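# Making Room at Hurngate: A Conversation with the Building Services Coordinator

When the Hurngate center took over the ground floor of its present building, the rooms along the window side had no agreed purpose. Furniture arrived from two other sites, and much of it was placed wherever there was wall space. The building services coordinator, who has held the post for 7 years, met with us on a Monday to discuss how the shared workroom is arranged and what remains to be done before the October review.

The coordinator describes the workroom as "the room everyone wants and for which no department has a budget." It is booked in half-day blocks through the front office, and demand has grown steadily. Last year the office recorded 200 bookings. "That figure includes short ones," the coordinator said. "Someone needs a table and a sink for an hour, and they take the morning slot. We are looking at shorter blocks, but the booking software does not make that easy."

The sink was the first item the center paid for itself. The Rocha site had plumbing in every room, and staff who moved from there expected the same. "We had one tap on the whole floor, in the corridor. People were carrying water in pitchers past the reception desk," the coordinator said. The center chose a cabinet with both drawers and doors. The drawers were assigned to small supplies and the doors to cleaning products, an arrangement set out in the room guide.

Asked whether users follow the guide, the coordinator was measured. "They follow it in the first week of a term. After that we find tape in with the sponges. I do not consider this a serious problem. The drawers are emptied and sorted twice a year, and whatever has no owner goes to the supply closet."

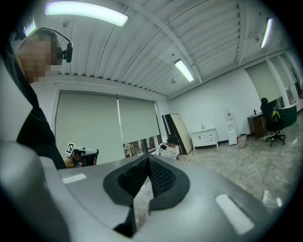

*The shared workroom in use, with the roller blinds, the leaning panel board and the sink cabinet along the far side.*

The blinds were the subject of longer discussion. Two pale roller blinds cover the back wall, and each can be set at its own height. The coordinator considers this the most useful feature of the room. "A single wide blind would have cost less. We had the quotation from Stoltent, and on paper it was attractive. But one group wants daylight and the next wants privacy, and with two blinds they can usually come to terms."

The pale color was also a deliberate choice. The earlier proposal called for charcoal, to match the dividers upstairs. Staff who tried a charcoal sample in a neighboring office reported that the lights had to be on by early afternoon. The beige was ordered the following week, and the upstairs dividers have since been left as they are.

Less settled is the matter of the panel boards. The center owns several, acquired under the Nosadeck name when another tenant closed its display area. They are large, with dark frames and cream faces, and they do not fit in the storage closet. "We lean them," the coordinator said. "I would like to tell you there is a rack. There is a drawing of a rack."

The drawing shows a wall-mounted rail, with a padded lower edge to protect the floor. The space available for it is 59 inches wide, measured between the corner and the nearest outlet, and the first version was too long. A revised version has been sent to the building's owner for approval. Until an answer is received, users are asked to set any leaning board at a stable angle, to keep it away from the doorway, and to report scuffs on the white wall so that they can be painted over.

The conversation closed with the question of seating. Chairs move freely between the workroom and the meeting rooms, and the front office receives complaints in both directions. A labeling scheme was tried and abandoned when the labels came off. "We may paint a mark under the seat," the coordinator said. "Before that, I want a proper count of what we own. I have asked for one evening when the whole floor is closed, and I have been offered a lunch hour."

Comments on the workroom layout may be left at the front office until the end of October. The revised room guide will be posted beside the door once the rack has been approved.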